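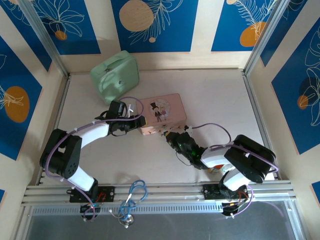

Blue panels with cream borders, white leaf and flower outlines, orange circles.

Stenciling leaves on a painted wall

Did this in the hallway at Plusville last December. Quick version.

Need: blue wall paint, small pot of white, small pot of orange, stencil, painters tape, 2 foam brushes, paper towels.

1. Wash wall. Let it dry. Two coats of blue, overnight between coats.

2. Circles first. Trace a dinner plate in pencil, fill with orange. Let the leaves run over the edge later - looks better than keeping them apart.

3. Tape stencil up. Top edge and both sides, press it flat.

4. Load brush, then dab most of it off on the towel. Almost dry. Too much paint and it bleeds under, ask me how I know.

5. Dab, dont drag. Peel the stencil right away, wipe the back before you move it.

6. Bleeds - leave them till dry, then touch up with blue and a tiny brush.

Borders go on last. Mine are 13 inches apart, cream, taped both sides. Pull tape while its still a bit wet.

Stencil was from Clarnari, 22 dollars. Nabila Wuisan cut her own out of a folder and it came out teh same.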